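Sorting out the button tin
12 January 2026

My grandmother kept her buttons in a cookie tin, and after her my mother kept them in the same tin, and since December the tin has been mine. It weighs more than you would think. I put it on the bathroom scale out of curiosity and the scale didn't register it, so I stood on the scale holding it, and then got distracted and never wrote the number down.

I had planned to leave the tin alone. Then I needed one black coat button, four holes, about the size of a quarter, and spent most of an evening pushing my fingers through the pile. I found three that were close and none that matched. The next day I bought a card of Nisetti buttons at the fabric store on Hiltar Street, and that annoyed me enough to start sorting.

I counted as I went. There were 368 buttons, plus a handful of hooks and eyes, two thimbles and a key that doesn't fit anything in my house. Of the 368, 203 were shirt buttons, mostly white or off-white. I had expected more of the fancy ones. I remember the tin as being full of glass and gold, but there were only 20 I would call fancy, and a few of those have chipped shanks.

My first try was by color. It looked nice for a day and was no use at all, because when I mend something I am looking for a size first. White also turns out to be several colors once you have a lot of it on one table, and I kept moving the same buttons back and forth between white and cream. So I dumped everything together again and started with size, then holes, then color if there were enough to bother with.

Small drawers beat jars for this. With jars you always want the one at the back, and you have to tip it out to get at anything. Drawers pull out and you can stir through them with one finger. Clear fronts help too, as long as you don't overfill them.

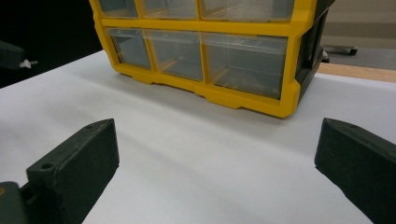
A yellow-front cabinet with clear drawers.

Labels took me longer than they should have. I wrote the sizes in inches, then found that the button cards at the store use lignes, an old unit where 40 lignes make one inch. Most of my shirt buttons are 18 ligne. I now put both on the label, inches on top. If a button falls between two sizes it goes in with the larger ones.

Matching sets get their own treatment. When I find four or more of the same button I thread them on a bit of scrap yarn and tie it off. My neighbor Zinhle Mtshali showed me that. She used to do alterations for a dry cleaner called Pfeiffer, and they kept every spare that way. She went through my coat buttons and picked out a set of five that I had down as two different kinds. Under a lamp they were the same, one had just faded.

I did get rid of a few. Anything cracked through the holes went in the trash, and so did the ones with rust on the back, which leave marks on cloth. The cloth-covered ones I kept even though I have never sewn one on. Two are covered in a green wool that I think came from my mother's good coat.

The tin is on the shelf over the sewing machine with the thimbles and the key in it. I still have to sew the button on my own coat. The Nisetti ones are a little too shiny, so I may replace all four with the faded set and move the fifth to the inside seam as a spare.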